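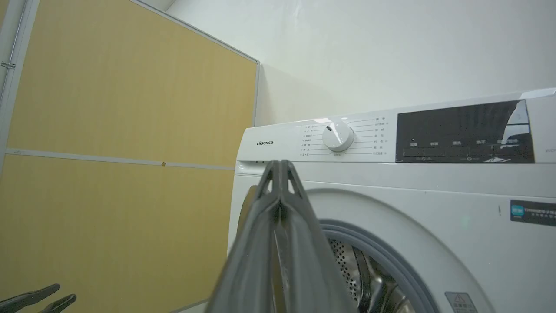
Wrist cam view, right arm, fingers closed and up near the program knob.

Forum > Cells and Fixtures > Laundry cell: fingertip offset drifting at the knob

trerkham_bench
Posted Sep 25, 2025

Two-arm cell, front-loading washer, tan wood-grain cabinet on the left. The right arm turns the program knob and taps the touch strip, the left one deals with the door. We run 144 cycles between checks. Since we changed the fingertips in June the right arm has been landing low on the knob. After the last batch it was 3 mm low. I re-taught the knob point twice and it came back both times.

Wrist camera calibration passes. Fingers are Petchrat narrow tips on the stock Alero gripper. What would you look at first?

ovalwrench
Check the tip screws before you touch any more points. The narrow tips have a long lever arm and the screws back out if they went in dry. Close the fingers on a 6 mm pin and try to rock them by hand.

lowtorque_lou
Disagree, I'd start with the washer. A front loader walks on spin. If the feet aren't locked it moves a little every cycle and your knob moves with it. Put tape on the floor at the front feet and run a batch.

trerkham_bench
Feet are locked, and we don't spin in this cell, only program select and door. I can still put tape down.

ovalwrench
Then it isn't the washer.

lowtorque_lou
The door arm pulls on it every cycle. You don't need spin to move a machine on a smooth floor. Tape costs nothing.

pallet_nine
What are you using as a visual reference? If you match on the whole panel, the black display will hurt you. There's a bright reflection on the right side of the glass in your shot. We had the same trouble with an oven door at Arnik and ended up masking the glass completely. Match on the knob and the printed labels on both sides of it, or the Hisense logo.

trerkham_bench
Whole panel, yes. I'll mask the display. Would that give a steady error in one direction though?

pallet_nine
It can if the light is fixed. But do the screws first, it's a five minute job.

trerkham_bench
Update. Two things found.

Screws: one on the right gripper was loose, the other three fine. Cleaned the threads, medium threadlocker, torqued to the sheet. The pin test is solid now.

Tape: the washer had shifted back on the left side after 200 door cycles. Not much, but you can see it against the tape. Adding a stop block behind the rear feet.

lowtorque_lou
Told you -- tape.

ovalwrench
Screw was loose too. I'd call it a draw.

pallet_nine
Re-teach the knob only after the block is in, and redo the tool offset before that. Otherwise you bake the old error into the new point.

trerkham_bench
Block goes in first, then tool offset, then knob. Display mask is done already. Will post numbers after the next 144.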